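Building Operations 2: Energy Use in Existing Commercial Buildings
Unit 4 handout: Retro-commissioning
Instructor: Annatjie Moodley
Revised 6 Sep 2018

Read this before the lab. Bring a printed copy, as there is space in the margins for your own notes and the lab sheets refer to the section numbers.

4.1 What the term means

Commissioning is the process of checking that the systems in a new building do what the design says they should do. Retro-commissioning applies the same process to a building that is already in use and was never commissioned, or was commissioned so long ago that the records are no longer useful. You will also see "recommissioning," which is used for a building that was commissioned once and is being checked again. Some firms use the terms loosely, so read the scope of work before you assume anything.

Retro-commissioning is different from a retrofit. A retrofit replaces equipment. Retro-commissioning mostly leaves the equipment where it is and corrects how it is run: schedules, setpoints, sensors, dampers, valves and control sequences. Small repairs are usually included. If the work turns up a chiller that needs to be replaced, that goes into a separate list of capital projects for the owner.

4.2 Why buildings drift

A building rarely stays the way it was handed over. Tenants change. A wall goes up and the thermostat ends up in a different room from the diffuser it controls. Somebody complains about the cold in May, the operator overrides a valve, and the override is still there the next winter. Sensors lose accuracy. Holiday schedules are entered for one year and never updated.

Each of these is minor. Added up over several years they can account for a good part of the energy bill, and they often cause comfort complaints as well. The two problems tend to share a cause, so complaint logs are one of the first documents to ask for.

4.3 Space types and loads

Before looking at the equipment, sort the floor area by how it is used. An open office, a meeting room and a small work room can sit on the same air handler and need very different things from it. The drawings will tell you what a room was meant to be. Only a walk-through will tell you what it is now. 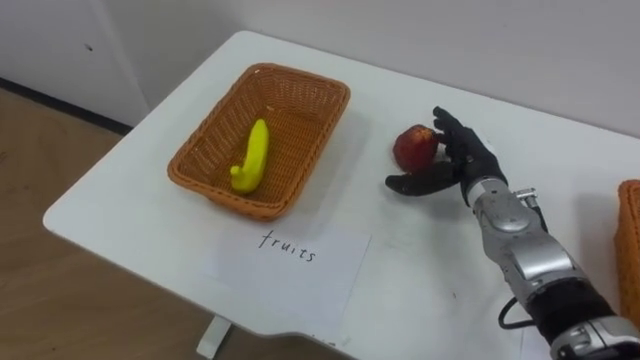 Figure 4.1. Room with a white table and wood floor.

For each room or group of rooms, write down:

Floor area, taken from the drawings and spot-checked with a tape or laser measure.
Hours of use on a normal working day, and whether there is evening or weekend use.
Number of people the room is meant for and the number who normally use it.
Plug loads, listed by type.
Lighting type and how it is switched.
Location of the thermostat or zone sensor, and anything near it that could affect the reading.

Do not skip the last item. A sensor in direct sun or above a copier will read high all day, and the system will cool the zone to match.

4.4 The four phases

Planning. Agree on the scope with the owner. Collect at least 12 months of utility bills, the mechanical and electrical drawings, the control sequences and the maintenance records. Calculate the energy use intensity (annual energy divided by floor area) and compare it with buildings of a similar type and climate. If the documents are missing, say so in the plan and allow time to rebuild them.

Investigation. This takes the most hours. Walk the building, interview the operators, set up trend logs and run functional tests. Findings go into a master list with a number, a location, a description, the evidence and an estimated saving.

Implementation. The owner picks which findings to act on. Some can be fixed in an afternoon at the control workstation. Others need a contractor. Every change is written down with the old value and the new value so that it can be reversed.

Hand-off. Operators are trained on the changes, the sequences are updated on paper as well as in the controller, and a short list of points is chosen for ongoing tracking.

4.5 Trend logs

A trend log is a record of one point in the control system at a fixed interval. For most air-side work a 15-minute interval is enough. For a valve or damper that you suspect is hunting, use one minute and run the log for a shorter time, as older controllers have limited memory.

Log related points together and over the same period. Supply air temperature tells you little without the setpoint, the valve positions and the outdoor temperature beside it.
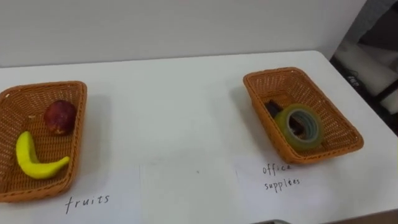 Two weeks is the usual minimum, and the two weeks should include weekends. A single warm week in spring will not tell you whether the heating lockout works. If the project schedule allows it, collect one period in heating weather and one in cooling weather.

Check the time stamps before you do anything else. A controller that was not moved to daylight saving time will make a correct schedule look an hour wrong.

4.6 Common findings

The list below is in the order we will cover it in class.

1. Equipment running when the building is empty. Compare fan status with the actual hours of use from your space survey.
2. Economizer not working. The damper may be stuck, the linkage disconnected or the changeover setting wrong. Check it by looking at the damper itself, not only at the signal on the screen.
3. Simultaneous heating and cooling. Look for a heating valve that leaks when commanded closed. A temperature rise across the coil is the usual sign.
4. Supply air temperature fixed at one value all year. A reset schedule is normally a software change only.
5. Static pressure set too high. Often raised years earlier to satisfy one zone with a blocked duct.
6. Lighting controls bypassed. Occupancy sensors taped over, or time delays set to the maximum.

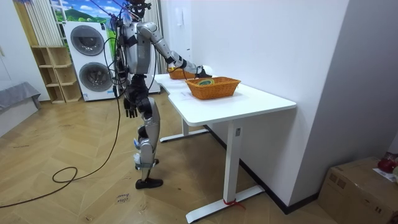

4.7 Worked case: the Laltier building

The Laltier building is a three-story office block managed by Prenside. The controls contractor was Erkamero and the retro-commissioning work was done by Motaung. The investigation phase produced 19 findings, of which the owner chose to act on those that needed no new equipment.

The largest single item was the main air handler. The occupied schedule had been overridden for an event and never released, so the fan had been running overnight. The trend log showed 1,217 hours of fan operation outside occupied hours during the review period. Releasing the override took a few minutes.

The second item was a supply air setpoint held at a fixed value. A reset based on outdoor temperature was written and tested over two weeks. Two corner offices complained during the test and the upper limit was lowered slightly as a result.

The third was a set of reheat valves on the second floor. Three of them leaked by when closed. The valve bodies were rebuilt for a total materials cost of $3,000.

Points to notice in this case:

The override was found by comparing the log with the tenant's hours. The graphics screen showed the schedule as normal.
The reset was adjusted after complaints and was not abandoned.
The leaking valves would not have been found from utility bills alone.

4.8 Savings estimates

Use simple methods first. For a schedule change, fan power multiplied by the hours avoided gives the fan energy. Heating and cooling savings for the same change need a bin calculation, which we will do in Unit 5.

Be careful about counting the same saving twice. If you shorten the run hours of a fan and also lower its static pressure, the pressure saving applies only to the hours that remain. Do the schedule calculation first and carry the new hours forward.

State your assumptions next to each number. An estimate with no stated assumptions will lose half of its marks in the lab report.

4.9 Lab assignment

Work in pairs. Each pair will receive a data set with two weeks of trend logs from one air handler.

a. Plot fan status against the posted hours of use and mark any operation outside those hours.
b. Plot outdoor, return, mixed and supply air temperature on one chart. State whether the economizer is working and how you know.
c. List at least three findings in the master list format from section 4.4.
d. Estimate the annual saving for one finding and show your work.

The report is worth 50 points. Maximum four pages, charts included. Put both names on the first page.

Reading for next time: the chapter on bin methods in the course reader, and section 4.8 again.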